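Can a Robot Do My Dishes Yet?

Tuesday nights are my dish nights. We have a rota on the fridge, my husband wrote it, and I've been trying to weasel out of it ever since. So when my old classmate Arnout Hendriks wrote to say he'd spent the winter working on robot arms at a little outfit called Cluvisico, and would I like to come over and have a look, I had my coat on before I'd finished reading. (I did finish reading. He also asked for his casserole dish back. It's on the list, Arnout!)

I should say up front that I know next to nothing about robots. I know about chores. I've got two kids, a dog that sheds like it's paid to, and a dishwasher that needs everything rinsed first or it bakes the oatmeal on. If there's a machine coming that can take some of that off me, I'm in the front row with my wallet open, so that's the angle I went in with.

The first thing I learned is that plates are hard. I'd assumed the tough jobs would be the fancy ones, like ironing a shirt or getting a fitted sheet folded, and yes, Arnout says those are miserable too. But a plate lying flat on a table is a rotten thing to pick up if you've only got two fingers. Think about how you do it yourself. You sort of slide a fingertip under the rim, tip it up, get your thumb on top, and your other hand is already there before you've thought about it. The arm has to get one finger on each side or pinch the edge, and the edge is low and smooth and wants to skate away from you.

And then there's the seeing part. White plate, white table. I can tell where one stops and the other starts without trying, but Arnout says that kind of thing gives them a lot of grief, with just a thin little shadow to go on. A nice bright plate is easier. I've never been so glad that my mother-in-law buys us loud crockery!
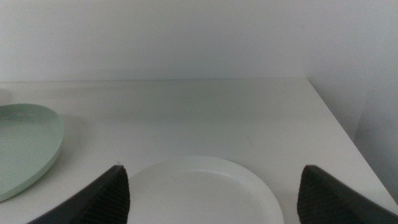
So can you buy a robot today that clears the table and loads the dishwasher while you watch TV?
You can find demos that do it, but I wouldn't plan my evenings around one, as the ones I've seen or read about are slow and still want a person close by.

Slow is the word I kept writing down. Arnout told me his best time for clearing a small table was 16 minutes, and there were 3 things on it. I laughed, and then I felt bad, and then he laughed too. My eight-year-old can do it faster, and that's with stopping to feed crusts to the dog. Out of 47 tries at one plate that week, he'd counted 29 he was happy with, and he was really pleased with that number. I get it, he's been at this for months. But if I dropped that many plates we'd be eating off napkins by the weekend.

What surprised me more was how different things are on a shop floor. Arnout used to do some work for Teven, who pack bathroom fittings, and they've had an arm there for years that shifts boxes from one belt to another all day. Same box, same spot, same height. It never gets tired and it doesn't care about the radio station. You can't do that with my kitchen, where the cereal bowl might be on the counter or the stairs or, last week, inside a wellington boot. A house is just a mess of one-offs. I said that to him and he wrote it on his whiteboard, so I'm expecting royalties.

I asked what he'd trust an arm with at home right now, if he had to pick. He thought for a good while (he always was a slow answerer, even in school) and said sorting clean cutlery, maybe, if it was spread out nicely, and wiping a bare counter. Then he said he'd still stay in the room. He wouldn't give it his grandmother's glasses and he wouldn't give it a knife. Fair enough.

I know some of you will bring up the robot vacuum. We have one, it's called Itik, the kids named it, and I love it dearly. It does one thing on a flat floor and it still gets wedged under the sofa. Picking things up is a whole other business.

So the rota stays on the fridge for now. I've told Arnout I want to hear the minute he gets that table under five minutes, and I'll bring my own plates. Next week I'm back to regular stuff, the Ulloa stew recipe a few of you asked for, the one with the beans. It does use two pans, sorry!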